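Section 4. Teaching a Two-Arm Task in Gokivari

By now both arms should be homed and your cameras should show a green dot in the side panel. If either dot is gray, please go back to Section 3 and sort that out first, as nothing in this section will work properly without it and you'll only end up cross with the software.

We'll use the paper cup and holder task all the way through, since it's the one we learned on ourselves (and spilled nothing, the cups being empty!). One arm handles a cup, the other handles the holder, and the planner has to keep the two of them out of each other's way.

4.1 Setting up the task

1. Open the Task tab and choose New, then Two Arms. Give the task a name you'll still recognize in April.

2. Under Objects, add "cup" and "holder." Draw the outline for each one in the head view first and then in the wrist view. Take your time with the rim of the cup, because the wrist camera leans on it more than on anything else.

3. Under Roles, pick which arm takes which object. You can swap them later, but swapping clears the saved grasps, so it's nice to get it right now.

4. Set the shared zone. It's the part of the table both grippers are allowed to enter, and it appears as a striped patch you can drag by its corners. Start small and let it grow as you gain confidence.

5. Set the planner to Cautious and the speed to 11 percent. Yes, it feels terribly slow. You'll be glad of it the first time a path goes somewhere you hadn't pictured.

6. Press Preview and watch the whole path play through on the screen before you press Run.

CAUTION: Preview checks the arms against each other and against the table. It does not check loose cables. Keep a hand near the stop button for the first few runs of any new task.

4.2 Switching between the head view and the wrist view

Gokivari plans the long reach from the head view and then hands over to the wrist view for the last stretch. The handover distance is 100 mm out of the box, and most people never need to touch it. If the gripper hesitates or does a funny little sideways shuffle just before it closes, try this:

1. Open Perception, then Handover.

2. Raise the distance to 122 mm and press Apply to Both Arms.

3. Run the approach again with Grasp switched off, so the fingers stay open and you can watch the outline settle.

4. If the outline still jumps, redraw the object in the wrist view and save it.

NOTE: Shiny holders can confuse the outline. Turning on Ignore Reflections helps a great deal, though it slows the wrist view a bit.

Keep both views open side by side while you do this, head view on the left.
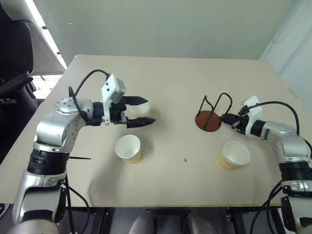
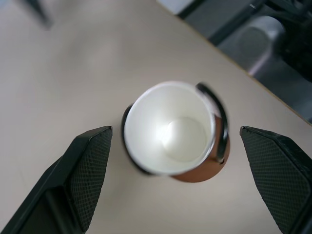
Comment from Vlastimil Hubáček: Raising the handover distance cured the shuffle on our left arm, thank you, but the right one kept doing it until I noticed that Apply to Both Arms skips any arm that is paused. Could you add a line about that to step 2? I also had to restart the planner before the new value showed up in Preview.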